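New house rules for robot hands at Zindside

I popped over to the Zindside workshop in Skoltville on Monday, where the new house rules for working alongside robots have just come in. There are 13 of them, they fit on two sides of paper, and I read the lot over a cup of tea.

Despina Stergiou wrote most of them. She told me the old version ran to pages and pages and people signed it without getting past the first one (I have done the same with every phone contract I've ever had!). The new one sticks to things you can check by looking: where people stand, what's been left on the table, who is allowed to start a job, and where the stop button is.

The rule that got everyone talking covers hands on the table. You can rest yours there while the robot is still, but once the person running the job calls "live" you lift them off and step back. Some of the regulars think that's fussy for a hand with such slender fingers. Despina doesn't, and she wasn't budging when I asked.

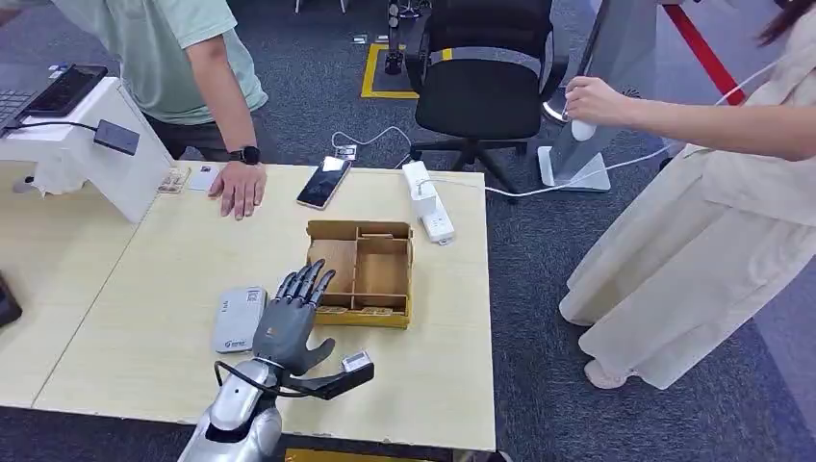 What changes for visitors

If you're coming to one of the open sessions, you'll get a short talk at the door before you go near a table. Phones, cables and cards are to be cleared away before a job goes live, and floor tape counts as a line you don't cross without asking. Anyone can call a stop, visitors included, and you won't be told off for it.

The Lazaridis workshop down the road is trying the same sheet for a month, and I hear Rurero has asked for a copy too. Comments can go in the box by the front desk, or you can do what I did and just tell Despina.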